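24 June 2021

Mouse day, finally. I've been putting this off since December, when Graziella Cattaneo dropped off what she called "a few odds and ends" from the old Cherkaoui office and I stuck them under the bench and pretended they weren't there. Well, today I made a cuppa, put the radio on and cleared a space on the big cream table.

Got going on the two black mice first. I did mean to sort the bag of metal bits and blue connectors as well, but it's still up the back next to the wooden rack, and the strip of little blue terminal blocks is sitting there too. They can wait!
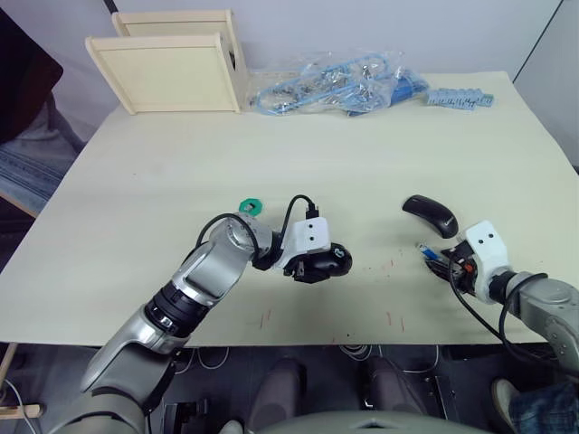
The Lenovo one

I've got a soft spot for this one (I wrote most of my Drandico reports with a mouse just like it, 700 pages if you stacked them all up, and I don't miss a single one). The name's still nice and white on the back end, but the ridge down the middle is shiny and scuffed to bits. You can just tell somebody leaned on that thing all day long.
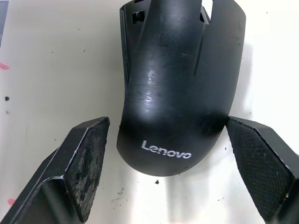 Anyway, I rang Ehab Erraji at lunch to ask if he still wanted old mice for his repair night at the Edia hall. He said yes before I'd finished the question, and could I please bring the spare cables too, and did I have any small screwdrivers? I've got 4 and he can borrow 3 of them. The good one stays home, after what happened to my pliers.

He reckons most old mice only want a good clean and maybe a new switch. I hope he's right, my eyes aren't what they were and those tiny screws drive me batty. Mum used to keep hers in egg cartons and I might have to start doing the same.

I also had a proper look at a bit of black casing with a red tab, and I quite like the shape of it, all smooth and domed with a long slot cut on an angle. I've put it down on Ehab's list as "casing, black, scuffed".

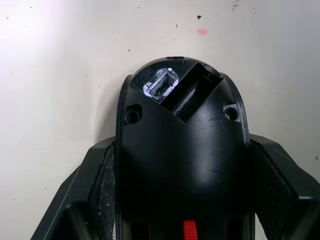 Black casing, screw hole either side and the red tab at the bottom.

Table wants a scrub, there are red marks all over the front of it. Tomorrow. Leftover soup for tea, and I still have to ring Graziella about the Pranen boxes.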